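5. Folding jeans

I'll say up front that jeans are the chapter I rewrote the most. Towels took me an afternoon. Jeans took most of March, and I still wouldn't walk away and leave the arms alone with a full basket. If you came here hoping Promby does your laundry while you're at work, we're not there yet (sorry!). What it can do is a decent lengthwise fold on a pair that's been laid out for it, and that's what this section gets you to.

You'll need the two arms mounted and calibrated (section 3), the Tanoli folding pack installed, and a few pairs of adult jeans. Start with ordinary ones. Skinny jeans with a lot of stretch are a whole different animal, and I've put them in section 7.

Before you start

1. Empty the pockets. All of them, including the tiny one at the front. A coin in there makes a hard lump, and the fingers will slide right off it.
2. Zip the fly and do up the button. An open waistband flops, and Promby loses track of which end is which.
3. Pick your surface. A bed is fine, but put something flat and a bit grippy on top of the sheet. Loose sheets get pinched along with the denim, and then you've folded your bedding into your pants.
4. Move finished clothes well back. I keep my stack at the head of the bed.

Caution: keep your hands out from between the fingers whenever the arms are powered. They close faster than you think.

The first fold

5. Lay the jeans face down with the waistband away from you and the hems toward you.
6. Bring one leg over onto the other so the seams sit close together. They don't have to match perfectly. I used to fuss over this, and it made no difference that I could see.
7. Smooth the whole thing down, working toward the hems. Air trapped in the knees is the most common reason for a bad grab.
8. Take hold at the waistband with one gripper and bring the other in over the hem end.
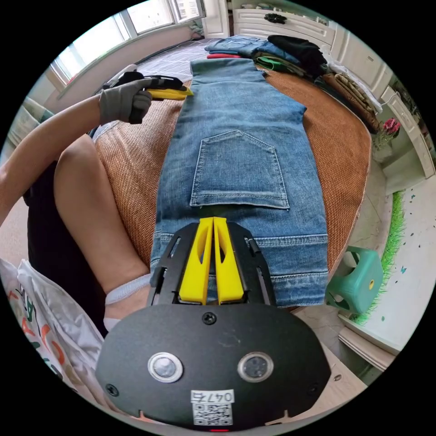

Fig. 12. Jeans folded lengthwise on a woven mat, one gripper pinching the waistband and the other just above the hem.

9. Close the second gripper on the hem. You want both layers in the fingers. If you only catch the top one, open up and try again, a little lower.
10. Carry the hem up to the waistband, let go, and smooth the fold.

Note: do the first few rounds by hand with the grippers, exactly as above, before you switch to automatic. You'll get a feel for how little these fingers can sense compared with yours. Thick seams are easy for them, thin faded denim less so.

How well does it work?

I logged 468 automatic folds at my place in Skastden, and 46 of them needed me to step in. That sounds pretty good until you remember I'd laid out every single pair first! Getting jeans out of a tangled pile and turning the legs right side out is still my job, and it's the slow part. I timed myself against the arms on the fold alone and I won easily, with a cup of coffee in one hand.

If the fold goes wrong

Legs spread apart halfway: go back to step 6 and smooth harder.

Waistband slips out: check the finger pads for lint. Denim sheds a lot.

Arm stops and shows "Ravum hold": it thinks it's gripping something it shouldn't. Open both grippers, lift the jeans clear, and start again from step 5. If you get 2 holds in a row, run the calibration from section 3 before you try another pair.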